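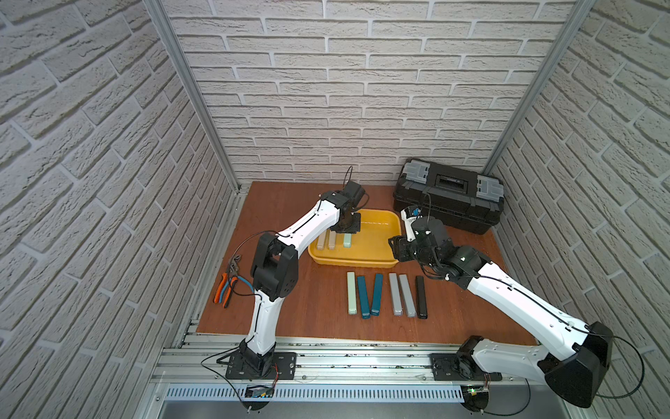
Faux brick wall panels: seams opening up at inside corners

Posted by Youssra Kettani
Category: Walls and Ceilings
2024-01-13

I put up textured brick-pattern panels in a small utility room in December. They are the lightweight kind, pale gray-white, glued straight to painted drywall with construction adhesive. The flat runs look fine. The two inside corners do not. On the left one there is a gap between the panels that I can fit a coin into, and on the right one the mortar lines are off by half a brick from one wall to the next.

Room details: three walls covered, the back wall is 42 inches wide, ceiling is standard height. I started at the left corner and worked right. Panels were cut with a utility knife. Heat was off in the room until after I finished.

Can I fix this without pulling everything down? I would prefer not to use caulk if it will yellow. I have 11 spare panels.

3 replies

Abdelkrim Nasr
Two separate problems.

The gap is probably shrinkage or an out-of-plumb corner. Hold a level against each wall within an inch of the corner. If the gap is wider at the top than at the bottom, the corner is out of plumb and the panel edge needed to be scribed to it. If the gap is the same width all the way up, the panels moved. Foam and PVC panels both change length with temperature, PVC more than most people expect. They should sit flat in the room at normal temperature for 24 hours before they are cut.

The mortar line mismatch is a layout error. Courses have to be set from one level line carried around all the walls, not from the floor or the ceiling. Snap the line at a mortar joint, check it at both corners, and measure up and down from there. If the vertical joints are what is off, the pattern was not wrapped: the cutoff from the last panel on one wall has to start the next wall.

For the gap, use a corner trim. An aluminum or PVC inside angle covers up to half an inch on each side. Fasten it to one wall only so the other side can slide. It also hides a good part of the pattern mismatch, as the eye no longer follows the joint straight across. If you want no trim, use a paintable acrylic latex caulk and paint it to match. Pure silicone does not take paint.

To redo the right corner, remove only the last column of panels. Warm the adhesive with a heat gun on low, work a wide putty knife behind the panel, and expect some torn drywall paper. Seal torn paper with an oil-based or shellac primer before you skim it, or it will bubble.

Stemell
just caulk it. mine has been up 20 months and you cant tell

Marty Nelon
Agree with the trim. Two additions.

Check the panel label before using a heat gun. Polystyrene foam softens at a low temperature and the brick texture flattens out. With foam I would skip the heat and saw through the adhesive with a length of braided wire.

Also check what adhesive you used. Solvent-based construction adhesive attacks polystyrene and eats the panel from the back, and the edges pull in over a few weeks. If that is the cause, new panels in the same adhesive will do the same thing. The tube should say foam-safe.

Youssra Kettani
Level says the left corner is out by a quarter inch at the top, so that one is plumb and not shrinkage. Sorry, out of plumb. The adhesive tube does say foam-safe. I will put an aluminum angle in both corners and redo the last column on the right.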